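Subject: Re: [shopfloor-l] So can they do the boring bits yet?
From: Lleucu Samuel
To: shopfloor-l

Graham at Morris wrote:

> Our owner has come back from a trade show convinced that a pair of arms
> could take over kitting by October. For those who haven't had the
> pleasure, kitting here is one person, a wall of bins and 82 part numbers.
> He's seen a video. I've seen the video too and I noticed it had music.
>
> Has anyone on the list had arms doing small-parts work that wasn't
> palletizing or welding? I don't need a brochure. I need something to say
> at the meeting besides "hmm."

Graham, "hmm" has served me well for 25 years and I wouldn't give it up lightly. But yes, we have a kitting cell at the Ellville plant, two arms, and I get asked about it enough that I may as well put it all in one message.

The job is laying out parts for a small assembly: a round red circuit board, a solenoid, a braided harness and a thinner red-and-black lead. Everything sits in yellow bins on either side of a steel tray, and the tray has a sheet of white paper in it. Your owner will be disappointed by how much it looks like a bench.

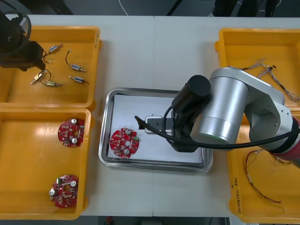
WHAT IT CAN DO

Boards. The boards are flat, stiff and bright red, and they stay where they're put, so an arm gets on with them about as well as you'd hope. If the whole of manufacturing were circuit boards lying face up I'd be writing this from a cottage.

It's also patient. It will try for the same part again and again without sighing or going to find out who made the coffee. I rate this more highly than the vendor did. Trevel's sales fellow talked for an hour about cycle time, and the cell's cycle time is, to put it kindly, leisurely. A summer student with a sandwich in one hand is quicker.

WHAT IT CAN'T, OR NOT SO YOU'D BET THE SHIFT ON IT

Anything with a tail. A solenoid on its own is a nice little metal lump, but ours come with wires, and the wires go over and under the neighbours' wires. Pick up one and you may be picking up two. You or I give it a shake. Getting a gripper to give it a shake, at the right moment and only then, took us most of a winter.

The harnesses are worse, being all tail. They never lie the same way twice, and "grab it near the connector" is an instruction that assumes you can tell where the connector has got to. We now put out only a couple of each at a time, spread apart in the bin.
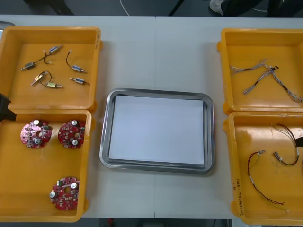 You'll have spotted the catch, which is that a person does the spreading. Our kitter used to fill trays and now she sets out bins so that something else can fill trays. She says it's a promotion. I've checked the payroll and it isn't.

As for money, I can't give you the whole figure, but the last invoice for replacement finger pads and a cable came to $3,589 and I had to sit down. Budget for pads. Budget for cables as well, especially any that loop around outside the arm where they can catch on things.

What I'd say at your meeting: pick 5 part numbers out of the 82, all rigid, none with leads, and try those. Leave the wiring with the human until someone shows you a bin of it being emptied start to finish, in one take, no music. The Drimcombe plant went the other way and tried to do every part at once. They have a very handsome safety fence now and two people working inside it.

If your owner wants to come and see ours he's welcome, afternoons are best. Tell him to bring a book.

Lleucu

P.S. To whoever asked off-list whether it could fold the shop rags: no. I did ask.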